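About the Nondley Robotics Club

The Nondley Robotics Club is open to all students in the upper school. Leandro Calvo started it with two students and a kit from Trarnik, and Roos Verbeke now runs it with him.

Members work in teams of up to eight. New students begin with wiring and basic code, then move on to the arm. This year's project is table clearing - picking up dishes and utensils and putting them where they belong.

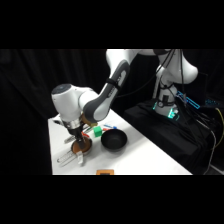

Each team writes its own grasp routine and keeps a log of every run. We enter the Abbasi Cup each March. Parents with questions can write to Percy Villanueva at the school office. Sign-up forms are in Room 1293.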